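出租公寓小厨房安全检查表（附检查意见）

适用范围：Petrauskas 公寓楼一至六层，带嵌入式或台面式电磁炉的小厨房
检查周期：每年六月一次，换租时加查一次
填写方式：每项填“合格”“整改”“不适用”三者之一，意见写在该项下方
本次版本说明：在去年版本上增加了第三部分“炉面与锅具”和第七部分“住户告知”，删去了燃气软管一节（全楼已无燃气）

进门之前

1. 已提前通知住户，并收到回复
结果：合格
意见：四层有一户没有回复，改在上午九点半补敲门一次，住户在家，同意进入。

2. 检查人员带齐工具：插座测试器、手电、卷尺、红外测温枪、备用电池、标签纸
结果：整改
意见：测温枪的电池盖松了，用胶带固定后还能用，下次检查前换新。标签纸只剩半卷，二层以后的标签贴得偏小，字不太好认，重新打印后补贴。

3. 上一年的整改单已带在手边，逐户对照
结果：合格
意见：上一年的单子里有三户写了“待复查”，但没有写复查哪一项，只好整个厨房重查一遍。今年请写清楚项目编号。

第一部分 电源与插座

4. 厨房回路单独设置空气开关，标签与实际相符
结果：整改
意见：五层东侧两户的标签贴反了，拉下“厨房”后断的是卫生间。已当场改贴。配电箱门内侧的回路图也是旧的，还画着拆掉的壁灯，需要重画。

5. 漏电保护器按测试键能正常跳闸，复位正常
结果：合格
意见：三层西侧一户按键发涩，按第二下才跳。记为合格，列入换租时必换清单。

6. 插座无松动、无发黄、无焦痕
结果：整改
意见：二层中间户台面右侧插座面板发黄，拆开看到接线螺丝没有压紧，铜线表面发暗。已断电，剪去旧线头重新压接，面板更换。住户说去年冬天用电热水壶时偶尔闻到塑料味，没有报修。请在第七部分的告知单里加一句：闻到异味要报修，不收费。

7. 插座距离水槽边缘不小于本楼规定的 300 毫米
结果：整改
意见：一层两户的插座是改造时后加的，量下来不够。暂时加装防溅盖，长期办法是移位，等瓷砖工一起做。

8. 没有使用拖线板给大功率电器供电
结果：整改
意见：这一项每年都是问题最多的。六层一户把电饭煲、微波炉、烤箱接在同一个拖线板上，拖线板放在调料架后面，外壳上有油。已请住户撤掉，微波炉移到冰箱旁边的独立插座。同层另一户的拖线板用双面胶粘在吊柜底下，胶已经开了一半，垂下来的线正好在炉子上方，要求当天取下。

9. 电源线无破损、无夹压，未从抽屉或柜门缝里穿过
结果：合格
意见：无。

第二部分 台面与墙面

10. 台面无裂缝，接缝处密封胶完整
结果：整改
意见：四层和五层的浅色台面在水槽后沿普遍有胶条发黑。黑的是霉，可以铲掉重打，不影响使用。二层一户的胶条已经整段脱落，水顺着缝流进柜子，柜底板鼓起，需要换板。打胶统一用 Neltico 的防霉胶，别再用仓库里剩下的那箱，已经过期，打上去两天都不干。

11. 炉具两侧留有放置热锅的空位
结果：整改
意见：小户型台面短，很多住户把砧板、米桶、沥水架全放在炉子边上，热锅端起来没有地方放。检查时请住户至少清出一口锅大小的位置。三层一户在炉子旁边放了一沓厨房纸巾和一瓶酒精喷雾，已移走，并口头说明酒精不能放在炉边，喷完也不能马上开火。

12. 墙面瓷砖或护板无松脱
结果：合格
意见：敲击检查。五层东侧有两块空鼓，面积不大，做了铅笔记号，下次看有没有扩大。

13. 炉具上方无悬挂物、无易燃装饰
结果：整改
意见：二层一户在炉子上方挂了布帘遮管道，取下。六层一户贴了泡沫墙纸，边角已经卷起发脆，要求撕掉。残胶用热肥皂水擦，不要用溶剂。

第三部分 炉面与锅具

14. 炉面玻璃无裂纹、无崩边
结果：整改
意见：一层中间户炉面左下角有一道发丝裂纹，指甲能刮到。按规定停用，不允许继续用到换新。裂纹遇到汤水会渗进去，里面是带电的线圈和电路板。备用炉已于当天下午送到，型号是 Grarneo 的单头炉，尺寸比原来略小，四周露出的缝用硅胶补平。

15. 锅底平整，大小与加热区相配
结果：合格
意见：锅底外凸的锅会在炉面上打转，轻轻一碰就滑。检查时把空锅放上去，用一根手指推锅沿，转圈的就算不合格。本次共有四户的平底锅变形，住户愿意自己换，不列入整改。

16. 锅体位置居中，不超出台面边沿
结果：合格
意见：有几户习惯把锅往外拉，方便看火，锅沿已经越过台面前边。有小孩的家庭要特别说明。 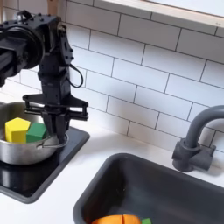 17. 锅的把手和锅耳无松动，螺丝或铆钉完好
结果：整改
意见：单柄锅的松动最常见，多数拧紧就好。三层西侧一户的汤锅有一侧锅耳只剩一个固定点，满锅端起来有脱落的可能，请住户停用。金属锅耳没有隔热套的，旁边要备有隔热手套或厚布，湿抹布不算，湿布导热很快，拿起来烫手时往往已经在半空。

18. 长柄朝向台面内侧或侧面，不朝外伸出
结果：合格
意见：口头提醒即可。

19. 锅盖能盖严，油锅起火时可以随手拿到
结果：整改
意见：很多住户的锅盖放在下柜最里面，要蹲下来翻。请改放在炉子侧面或墙上的架子。六层两户根本没有与炒锅相配的锅盖，建议买一个平盖，比锅口大一点也能用。提醒住户油锅起火时先关电源再盖盖子，不能浇水，也不要端着锅往外走。

20. 炉具散热口未被遮挡，周围留有空隙
结果：整改
意见：台面式的炉子背后和底部都有出风口。四层一户在炉子底下垫了一块硅胶垫防滑，正好把进风口盖住，住户反映炉子用一会儿就自动停机，以为是坏了。撤掉垫子后连续烧水二十分钟，没有再停。五层一户的出风口积了一层油灰，用软毛刷刷掉。不要用湿布往里擦。

21. 关机后余热指示正常
结果：合格
意见：电磁炉本身不怎么发热，但锅底传下来的热量足够烫伤。没有余热指示的旧型号共有五台，在炉面旁边贴了“停火后仍烫手”的标签。标签不要贴在玻璃上，去年贴在玻璃上的都烤焦了。

第四部分 抽油烟机与通风

22. 油网已清洗，拆装顺畅
结果：整改
意见：多数住户半年以上没有洗过。油网滴油的有两户，当场取下泡碱水。有一户的油网装反了，卡扣朝外，难怪每次都说关不严。

23. 排烟管连接牢固，止回阀能开合
结果：整改
意见：三层中间户的排烟管从接口处脱开，油烟全部排进了吊柜顶上，柜顶板摸上去是黏的。重新套接后用卡箍固定，铝箔胶带只起密封作用，不能当固定用。清理柜顶花了一个多小时，工时请记到公共维修里，不要算到这一户头上。

24. 油烟机电线没有贴着排烟管走
结果：合格
意见：无。

25. 窗户能开，限位器完好
结果：合格
意见：二层东侧窗把手松，拧紧。一层朝后院的窗被住户用木条顶死防盗，已说明可以申请加装窗锁，木条撤掉。

第五部分 给排水

26. 水槽下无渗漏，阀门能关死
结果：整改
意见：五层西侧角阀关到底仍然滴水，更换。检查时请把柜子里的东西拿出来再看，不要只用手电照一下，去年漏掉的那一户就是被洗洁精桶挡住了。

27. 下水软管无老化，接口有防臭圈
结果：合格
意见：住户投诉有味道的两户，都是防臭圈装歪，扶正以后没有再闻到。

28. 热水出水温度在本楼规定的上限 62 度以内
结果：整改
意见：用测温枪对着水流测不准，请把水接到杯子里，用探针温度计量。六层热水器设定偏高，接杯测量超过上限，已调低。调完请等一刻钟再量第二次，第一次的读数还是旧的热水。

29. 水槽下柜内没有插座外露或接线盒敞口
结果：整改
意见：装过净水器的三户，接线盒都没有盖子。净水器是住户自装的 Zultetti 台下机，机器本身没有问题，是接电的人没有收尾。盖子已补。 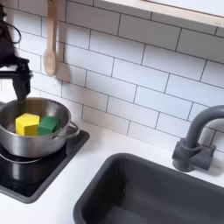 第六部分 消防与报警

30. 烟感或热感报警器在位，按测试键有声音
结果：整改
意见：两户的报警器被取下放在抽屉里，理由都是炒菜误报。小厨房更适合用热感型，已记下要换的户数，换之前先把烟感装回原位。电池一律换新，旧电池带走，不要留在住户家。

31. 灭火毯或小型灭火器在有效期内，挂在炉子以外能拿到的位置
结果：整改
意见：灭火毯挂在油烟机旁边的有四户。真起火时手伸不过去。统一改挂在厨房门口一侧，高度以住户中个子最矮的成年人能拉到为准。拉带要朝下露出，有两户把拉带塞进了袋子里，说是不好看。

32. 厨房通往大门的通道没有堆放物品
结果：整改
意见：一层东侧过道停了一辆婴儿车和两箱矿泉水，婴儿车移到楼下车棚。五层一户的鞋柜门打开时会挡住一半通道，建议换成翻斗式。

33. 楼层应急照明正常
结果：合格
意见：四层楼梯口的灯亮度偏暗，但能维持到规定时间。

第七部分 住户告知

34. 已发放用电和炉具使用须知，并请住户签收
结果：合格
意见：须知原来有四页，住户基本不看。今年压缩成一页，字放大。建议下次附上报修电话的磁贴，能吸在冰箱上。

35. 已说明哪些东西可以自己动手，哪些要报修
结果：合格
意见：可以自己做的：洗油网、换报警器电池、清理散热口、拧紧锅柄。要报修的：换插座、拆炉子、改水管、移动灭火毯挂点。有住户问能不能自己换水龙头，答复是不行，去年有一户自己换，接口没有缠好，半夜漏到楼下。

36. 有心脏起搏器等植入设备的住户，已提醒先咨询医生再使用电磁炉
结果：合格
意见：只做提醒，不询问病情，也不在表上记录。

37. 住户提出的问题已记录
结果：合格
意见：问得最多的有以下几条。
炉子发出嗡嗡声是不是要坏了。大多是锅底多层材料振动，换一口锅试试，声音变了就是锅的事。
炉面上的白色印子擦不掉。水垢，用白醋敷几分钟再擦，不要用钢丝球。
能不能边煮边充手机。能，但不要把手机放在炉面旁边，充电线也不要横过炉子。
停电以后炉子会不会自己重新开。本楼现用的型号都不会，要重新按开关。旋钮式电烤箱会，停电时请先拧回零位。

费用与备件

插座面板、角阀、接线盒盖、密封胶、报警器电池，本次领用后需要补货，预算 1,000 元。
备用电磁炉、热感报警器、柜底板更换及瓷砖修补，预算 4,000 元。
两项分开报，不要合成一张单子，上次合在一起退回来重填了两遍。
瓷砖修补的报价还没有拿到，先按去年的单价估，拿到以后改。

复查安排

必须在两周内复查的项目：第6、8、14、17、20、23、26项。
可以并入换租检查的项目：第5、10、12项。
需要等施工排期的项目：第7项插座移位，第30项报警器更换。
复查时只看整改过的项目，但进门后如果闻到焦味或看到炉面有新裂纹，一律按第14项处理，先停用，再登记。

下次修改本表时请注意

第15项和第16项可以合并。
第28项应写明用哪种温度计。
第31项需要配一张挂点示意图。
“不适用”一栏本次没有人用过，但一层有一户没有油烟机，应当填“不适用”，表上填成了“合格”，已更正。
请在每层的末尾留出两行空白，写不下的意见现在都写在背面，复印时漏掉了。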